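The Spout

The house on Trellow Lane came with a kitchen, two bedrooms and a drawer. The listing mentioned the kitchen and the bedrooms.

I found the drawer on the first night, when I was looking for somewhere to put the forks. It was the wide one beside the stove, the one any reasonable family would have given to the forks, and it was full to the top with things that had come off other things. There were knobs. There were feet, in rubber and in cork. There was a bag of the little wrenches you get with a bookcase, enough of them to put together a library. On top of it all was a note in ballpoint on the back of a gas bill: PLEASE DON'T THROW OUT, ALL NEEDED.

My wife read it twice.

"Needed by who?" she said.

The forks went in a shoebox, where they stayed until August.

I should say that I'm not a man who obeys notes. I have parked under signs. But there was something about the underlining of ALL, two strokes and the pen nearly through the paper, that made me feel I had been left in charge of a small hospital. Whenever I had a free evening I took one thing out of the drawer and tried to find where in the house it belonged.

You'd be surprised how far this gets you. A white knob turned out to fit the bathroom cabinet, which I had been opening with a butter knife. A bent wire was the other half of the mail slot. A square of felt went under the hall table, and the hall table, which had rocked since the day we carried it in, stood still. My wife stopped making remarks for almost a week. Then I found that one of the rubber feet belonged to the toaster, our toaster, which we had brought with us from the apartment, and neither of us liked to talk about that.

By spring I had the drawer down to the hard cases. I kept a list on the refrigerator, with the solved ones crossed out, and my wife added to it sometimes. She wrote "marriage" near the bottom and then, to be fair, crossed it out.

The hardest case was the spout.

We called it the spout because you have to call a thing something. It was a piece of cream-colored plastic, tube at one end and trough at the other, as though somebody had started making a pipe and lost interest halfway. It didn't come from the refrigerator. It didn't come from the dishwasher, though I had the dishwasher out on the floor for two days making sure. I held it up to the gutters. I held it up to the cat, who left.

I took it to Manolakis Hardware, where the man at the counter turned it over, looked down the tube at me and said it was off a Brarska.

"What's a Brarska?"

"Coffee maker," he said. "Or it could be the humidifier. They did both."

I asked if he had ever seen one.

"Not with that on it," he said, and sold me a hinge.

So I went looking for a Brarska. It is a lonely thing to go looking for. I found a coffee maker at an estate sale, nine dollars, in the original box, and drove home with it belted into the passenger seat. It was brown. It had every part it had ever been born with, and there wasn't a hole on it anywhere that wanted a spout. It made terrible coffee. We use it every day.

The humidifier took longer and cost more and came in the mail from a woman who signed her note "Good luck." It was complete too. I stood it on the counter next to the coffee maker, and the two of them looked at me with their little orange lights.

"Now we have a bedroom with humidity," my wife said. "Was that the goal?"

I said the goal was to be thorough.

"You could throw it out," she said. "I could throw it out. I could do it while you're asleep, and you'd never have to know which of us was the weak one."

I thought this over and moved the spout to my sock drawer.

What I did in the end was what people do now instead of praying. I joined a forum. It was called Utside, and I never did learn whether there had once been an O. It had 1,000 members, 82 of whom appeared to be awake, and it was devoted to parts: what they were, what they were from, and why you were an idiot for cleaning them with vinegar. You had to read 265 posts before they let you write one. I read them over three nights with a sandwich. I learned a great deal about gaskets. I began having opinions about gaskets, and offered one at a dinner party, and we were home by nine.

On March 8, 2023, I was granted posting rights. I wrote four paragraphs, took out the one about the cat, and put up what I had under the title "Cream plastic, tube into trough, ruled out dishwasher."

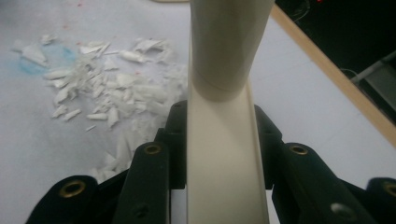

Gasketeer was first, within the minute, and wanted to know whether I had tried it on the thing it came from.

I wrote back that I was hoping somebody could tell me what that was.

"Then no," wrote Gasketeer.

After that it went quickly. A member in another time zone said bird feeder, and was told by a second member that this was exactly what he had said last time. Somebody said it was for rice. Somebody else said it was a perfectly good scoop and asked what I was complaining about. A moderator moved the whole thing to a section called Drawers, and when I followed it there I saw that mine was the newest of several pages, each with its own knob or bracket or small gray clip, each with its own tired owner at the top saying what he had ruled out.

I scrolled back a good way. I wasn't looking for anything. Near the bottom of the last page was a post from years ago, no replies, with the title typed in capitals: CREAM PLASTIC PART, CAME WITH THE HOUSE, PREVIOUS OWNERS LEFT A NOTE.

Previous owners. I read it out loud to my wife, who was doing the crossword.

"So they didn't know either," she said.

"Apparently not."

"And the ones before them?"

I went and got the gas bill. Under the ballpoint, if you tilted it toward the stove light, you could make out the ghost of some older pencil, and the pencil said much the same thing, with the same word underlined.

My wife held out her hand for it. I thought she was going to tear it up. She looked at it for a while, and then she went over the ALL again with the crossword pen, good and dark, and asked me where I'd put the spout.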